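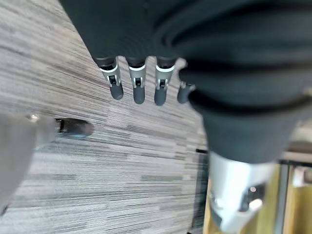
Grey carpet and robotic hand in a dark sleeve, fingers pointing down.

Enilora Floor Records

Last updated: December
5/29/19, by the Enilora maintainers

The Enilora Floor Records are a table of inspections of floor coverings in offices, corridors and meeting rooms. The table has 600 rows. One row is one visit to one room. We collected it to compare how different coverings become old when they are used by ordinary people with ordinary shoes, and we share it so that other persons who look after buildings do not have to begin from an empty sheet.

Where the records come from

The inspections were made in four buildings. Two of them are in Zernham and belong to the same owner. The third is the Bruvavau office, and the fourth is the old printing house in Sangkhawat, which was divided into small offices before we came. The rooms were selected by the people who have the keys, so it is not a random selection. Rooms which are difficult to enter, for example archives, are rare in the table.

Each inspection was done on foot, with a paper form. The forms were typed later into a spreadsheet and from there exported to floors.csv. The forms from Sangkhawat were in another format in the first months and we converted them by hand. If you find a row where the remark does not agree with the wear grade, it is probably one of these, and please trust the remark.

Files

floors.csv: the main table, separated by semicolons, encoded in UTF-8.
rooms.csv: one line per room, with the building, the storey and the kind of use.
terms.txt: the words we use for coverings and patterns, with short explanations.
CHANGES.txt: what we corrected and when.

Columns in floors.csv

room_id: connects to rooms.csv.
covering: carpet in tiles, carpet in planks, carpet on roll, linoleum, vinyl, wood, stone, other.
pattern: how the pieces are laid. Empty for carpet on roll.
colour: one or two words, as written by the inspector.
wear: a grade from "as new" to "replace". The grades are explained in terms.txt.
place_of_wear: door, window, desk, middle, along the wall, everywhere.
stain: yes or no. The cause of the stain is not recorded.
edge: whether the edges of the pieces lie flat, stand up a little, or are open.
baseboard: present, absent, damaged.
remark: free text, maximum 70 characters. Longer remarks were shortened and this is a pity, but the form had no more space.

About the patterns

Most questions we receive are about the column pattern, therefore it gets a longer explanation. For square tiles we distinguish "all same direction" and "quarter turn", where every second tile is rotated. For planks we distinguish "staggered", "in line" and "herringbone". Staggered means that the short ends of neighbouring planks do not meet in one line. When the planks have several shades of one colour, the inspectors sometimes wrote "striped". We have changed this to "staggered" where the short ends could be confirmed, and left it as "striped" where they could not.
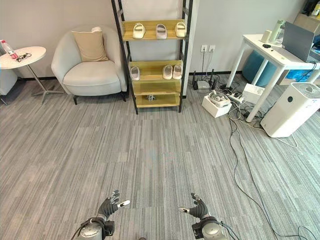

The mixed shades also make the wear more difficult to judge. On a floor of one colour, a walked path can be noticed already from the door. On a floor with many greys the same path stays hidden for a long time, and the inspector must kneel and feel the pile with the hand. We therefore think that the wear grade for mixed coverings is too mild in the early forms. Later we asked everybody to touch the floor at the door and at the desk before writing the grade. The column touched says if this was done.

The colour word should be used with care. "Grey", "light grey" and "stone" were given to the same room in different visits, depending on the person and on the lamps. We did not unify them.

What the table is good for

It can be used to practise work with a small and slightly untidy table, or to see which places in a room are worn first. One building manager used it to prepare her own inspection form, and we were glad about it.

It is not suitable for comparing manufacturers. The names of manufacturers were never collected. It also says nothing about price, sound or fire safety.

Known problems

The date of laying is missing for all rooms in the printing house.
Some rooms were renumbered during the project. The old number is kept in rooms.csv under old_id.
In the Bruvavau rows the value "absent" for baseboard can mean that furniture stood before it.
Kitchens are in the table only when they are open to an office.

Use and corrections

You may copy and change the table for any purpose, if you mention Enilora Floor Records. If you correct a mistake, please send us the room_id and the old and the new value, not the whole file. We answer slowly in the summer.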